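Home Games Guides Forum Support

Vurkwood Help: Trading and the Player Market FAQ

These are the questions the support desk gets most often about trading in Vurkwood. The answers apply to the PC and console versions. If you play on the Isel test server, some of the limits below are set differently there and your items don't carry over.

When can I start trading?

Trading opens when you reach the town of Steinbach and finish the quest "A Stall of One's Own." You get the quest from the innkeeper on your first visit. Before that you can drop items on the ground for another player, but anything dropped is open to everyone in the area, so don't do this with gear you care about.

What is the difference between a direct trade and a market listing?

A direct trade is between two players standing in the same town. Both of you put items in the window, both of you press Confirm, and the swap happens at once. There is no fee.

A market listing is public. You set a price in silver, and any player on your server can buy the item whether you are online or not. The silver goes to your town mailbox. The market takes a listing fee when you post, and the fee isn't returned if you cancel.

How long does a listing stay up?

A standard listing lasts 90 hours. If you own a stall upgrade, you can choose 180 hours for a higher fee. Unsold items go back to your mailbox.

How many listings can I have?

You start with two slots. More slots come from stall upgrades, which you buy from the market warden. The last upgrade costs 3550 silver. Upgrades belong to the character that bought them and aren't shared across your account.

Which items can't be traded?

Quest items, anything marked Bound, and seasonal cosmetics. Crafting materials can always be traded, including rare ones. Crafted weapons can be traded until someone equips them, and after that they are Bound. Building pieces are fine to trade as long as they have been picked up and are in your bag. Pieces still placed on your plot won't show in the trade window.
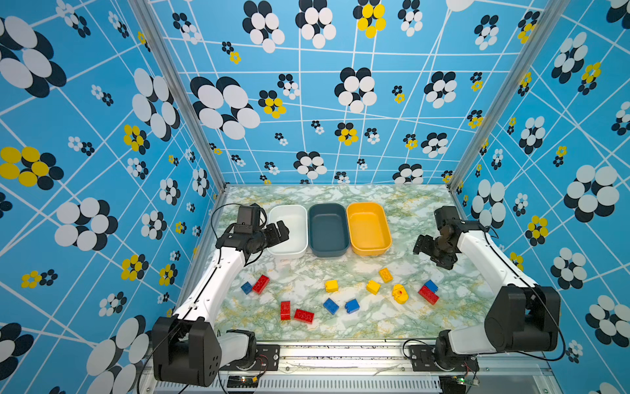

Why is my Confirm button gray?

Check these first:

- One of you has a full bag. The game needs room for everything on the other side of the window.
- The other player changed their offer. The button locks for a moment after every change so you have time to look at it again.
- One of you is in combat or has a pending duel request.
- Your account has a trade hold (see the next question).

What is a trade hold?

After a password change or a login from a new device, trading is turned off on your account for two days. You can still play, craft, and buy from shopkeepers. Support can't shorten a hold. Logging out or reinstalling the game won't clear it either.

I was scammed. Can I get my item back?

Usually not, if you confirmed the trade yourself. We do look at reports, and players who switch items or lie about loans can lose market access. Send the character name, the town, and the time of day the trade took place. Screenshots of the chat help. If your account was stolen and someone else made the trade, file a stolen account report, which goes to a different team.

Can I sell items for real money?

No. Buying or selling items, silver, or accounts for real money is against the rules, and both sides can be banned. This includes gift cards and keys for other games.

Does Hesodex show correct prices?

Hesodex is a price tracker made by players Omprakash Rathore and Valquíria Guerra. It reads the public listings, so it shows asking prices. It doesn't see direct trades, and its numbers can lag behind the market after a patch. You never need to give it your game password. If a site using that name asks for one, close it and report the link to us.

Will trading work between PC and console?

Direct trades do, provided both players have cross-play turned on in Settings. The market is still separate for each platform. The team would like to join them, but there is no date for it.

My silver didn't arrive. What now?

Look in the mailbox of the town where you posted the listing. Mail doesn't follow you between towns. If the sale shows in your history and the mailbox is empty, restart the game once and look again, then open a ticket.

Page maintained by Hugo Gilbert and Yến Cù. Last checked in January.

Related articles
Getting your first plot in Steinbach
Mailbox limits and expired mail
How to report a player
Turning cross-play on or off
Stolen account report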